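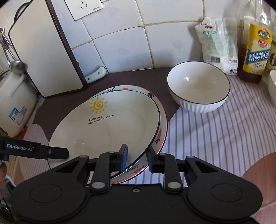
Why do plates get stacked by size and not by pattern?

Because a stack stands on its smallest foot. Put the wide ones at the bottom and the weight sits over the widest ring; put a wide one on top of a narrow one and the whole lot rocks every time a drawer shuts.

CHAPTER 4
Crockery: stacking, carrying, storing

Where we are. Chapter 3 was the sink. Now the stuff that comes out of it. Short chapter, lots of practice, read it before the session and bring an apron.

What you need to know by the end:
The parts of a plate, and which part you hold.
How to build a stack that can be lifted.
Mixed stacks, deep on flat. When they're fine and when to split them.
Where bowls go.
Keeping the worktop clear while you do all this.

4.1 Parts of a plate

Rim, well, foot. The rim is the outer band, often decorated. The well is the dip in the middle where the food goes. The foot is the unglazed or half-glazed ring underneath that touches the table. Deep dishes have a bigger well and usually less rim, sometimes hardly any at all. Some only have a thin dark line to show where the edge is.

Learn these three words now, they come back in every chapter up to 9.

The foot does the damage. It is rough. Slide one plate across another and the foot of the top one scratches the glaze of the one below. Grey marks, mostly, and most of them clean off with a paste of baking soda. Not all. So: lift, place, let go. No sliding.

Painted and lettered pieces. Households are full of these. Suns, hearts, a line of greeting in the middle of the dish, words running round a rim. Check the base for washing instructions. If the picture is in the well it takes the wear from cutlery and from the foot of whatever sits on it. A sheet of kitchen paper between pieces is enough. Felt rounds are nicer but they get lost.

4.2 Building the stack

Sort first. Same diameter together. Then same depth together within that. Patterns last, if you have time, which you won't.

Flat plates nest well and sit low. Deep dishes nest less well and the stack climbs fast. Stop when the top one is level with your knuckles when your hand is stood on its side, for deep ones. Flat ones can go higher.

A deep dish on a flat plate is the usual pair at the table, soup on top, plate under to catch drips. Fine for serving. Fine on the worktop while you clear. For the cupboard, split them. The foot of the dish sits in the well of the plate and leaves a gap all the way round, and a third piece on top of that is asking for trouble.

Selina Grabner's trial with the first-year group at Lirside, February: 182 lifts of mixed pairs, 16 slips. All caught, bar two. The same students with matched pairs had three slips. She didn't control for tiredness, the matched lifts came first. Bear that in mind before you quote it in your coursework.

4.3 Picking up

One plate: thumb on top of the rim, fingers under, pointing to the middle. Thumb does not go in the well. Someone eats off that.

Two plates: same grip, but check that you have both. Very common mistake is to take the top rim only and leave the lower one behind, or worse, bring it halfway. If the lower one is wider, go from the lower one. Fingertips under its rim, thumb over the top of the upper.

More than two: both hands, from underneath, stack close to the body. Elbows in. Look where your going before you lift, not after.

Standing a plate on edge to get fingers beneath it is allowed. Tilt it towards you, never away. Soft surface under it if you can, a mat or a folded cloth, so the rim isn't grinding on stone.

4.4 Bowls

Ribbed or fluted bowls grip well from outside, the ridges help. They hold on to grease too, in the grooves, so run a soft brush round before drying. Smooth bowls are the other way about.

Don't put bowls on plates for storage. Bowls beside plates. Two high is plenty, three if they're small and all the same make. Empty before moving, obvious, but look inside anyway. Teaspoons hide.

4.5 The worktop

Most breakages in a home kitchen happen within reach of the sink and have nothing to do with grip. It's clutter. Elbow catches the oil, oil catches the bowl.

Before you unload:
Bottles and bags to the back, against the tiles. Tall ones in the corner.
Mat down where the plates will land.
Cloth laid flat or hung up. A bunched cloth under a plate makes it rock.
One clear patch a bit bigger than your biggest plate.

Bags of dry goods, flour, salt, sugar, should be closed and well away from wet crockery. Damp gets in at the corner of the bag first and you end up with a lump. Decant if they live there full time. Cooking oil and cooking wine often come in similiar bottles, so label any that you decant.

Tea towels. One for hands, one for dishes. Stripes for dishes, plain for hands is the rule in our teaching kitchen, pick whatever you like at home but keep to it.

4.6 Words for this chapter

Nest: to fit one piece into another with the feet lined up.
Rock: movement in a stack when the feet aren't flat.
Interleaf: anything soft put between two pieces.
Landing: the clear patch.

4.7 Before the session

Do these at home, notes in pencil, one side of paper.

Turn over every plate you own and look at the foot. Rough or smooth? Note any that leave a grey line when rubbed on an old saucer.

Make one matched pair and one mixed pair. Press gently at four points round the rim. Write down which moves.

Time yourself clearing a landing from whatever state your worktop is in now. Majdi's best in last year's class was 33 seconds, with a kettle in the way.

Read the section on shelf heights, page 321, Remo Zürcher's tables at the back. Skip the metric conversions, they are being redone.

4.8 Stacks in the cupboard

Start with the heaviest at waist height. Flat plates low, deep dishes next to them, bowls on the shelf above if you can reach it without a stool. Leave a hand's width at the side of each stack so fingers can get in.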